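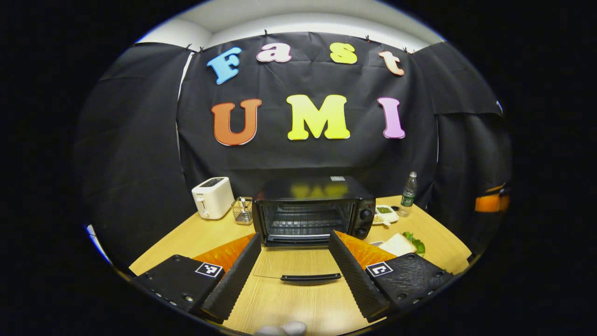 Zorkance Hand-Held Gripper, Club Kit
Sold by Heketti - ships from Grardale

We stock this for school clubs and student teams, and we'll start with what it won't do. It won't make your robot smart. You carry it around by the handle, you do a chore with it, and you end up with recordings. Turning those into something an arm can repeat is still your project, and in our experience that's the part that eats the semester.

What's in the box
Gripper body with two black fingers
Orange soft pads, 2 spare
Square marker stickers for the finger mounts
13 screws and a hex key
Printed setup sheet (skip page one, it's marketing)

Who buys it
Mostly clubs entering the Montecinos kitchen round, where teams have to put together a sandwich and deal with a toaster oven. The maker says a new student can record a clean run in minutes. We doubt it. Plan on a full club meeting before anyone stops squeezing the bread flat, and use cheap bread.

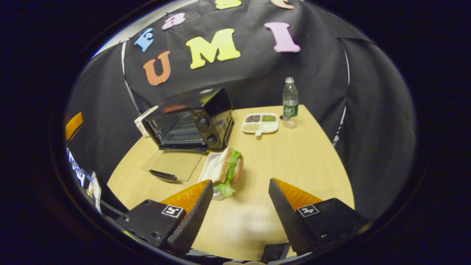
Lettuce is worse than bread. It slides, it folds, and it sticks to the pads, so wipe them between runs. Leave the oven unplugged for practice. Doors are good training, but the pads are not rated for heat, whatever you may have read on a forum.

The maker suggests 40 recordings per task. One club that bought from us in February threw out 36 of theirs after the markers were put on crooked. Check the stickers first. Then check them again when somebody new picks the thing up.

Not included
Camera, memory card, software support, or any promise about your placing at Montecinos.

Returns
Unused kits only. We can't take back pads with food on them.

Next batch leaves Grardale 26th August. Clubs ordering on a school account should send the paperwork before then - we don't hold kits on a verbal yes.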